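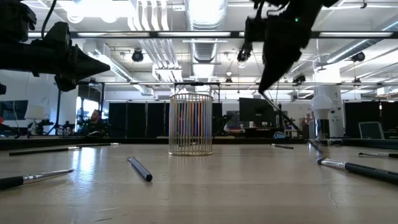

What does a teleoperator do during a shift?
A teleoperator guides two robot arms through short tabletop tasks, such as putting pens into a holder, so that each run can be stored as an example for a learning system.

Dasow is hiring teleoperators for its two-arm manipulation group. The position is part-time, on site, 17 hours a week, with a first contract of 4 months starting in June. Morning shifts begin at 8:30 a.m. and afternoon shifts at 1:15 p.m. Operators keep the same shift for the length of the contract.

The work

Each example, called an episode, covers one task from the starting layout to the end state on the task sheet. The operator lays out the objects, starts the recording, performs the task with the hand controllers, stops the recording and assigns a result code. Pens, markers and pencils make up the current object set. Layouts are changed between episodes according to a printed list, and objects must not be lined up to make grasping easier.

Failed grasps are kept. If a pen slips or rolls, continue from where it lies and mark the episode as recovered. Stop only if an object leaves the table or the arms come close to contact — both cases have their own code. The target for the writing tools task is 735 accepted episodes across all operators. Pay is hourly and does not depend on the number accepted.

Episodes are reviewed in Plitar, our in-house labeling tool. Operators spend the last part of each shift there, trimming idle time and correcting codes.

Requirements

Steady use of both hands for sessions of up to 50 minutes
Normal or corrected vision, including color vision
Ability to follow written procedures in English
Willingness to appear in workspace recordings (consent form supplied)

No programming is needed. Experience with game controllers, lab work or small-parts assembly is useful. Training takes 4 shifts, is paid at the full rate and ends with a practical check run by Nerea Peñalver.

How to apply

Send a one-page resume and your preferred shift to Anselmo Sotomayor, operator recruiting, quoting reference Calvo 84. Selected applicants will be invited to a trial session with the arms. Questions about access or seating can be sent to the same contact before the trial.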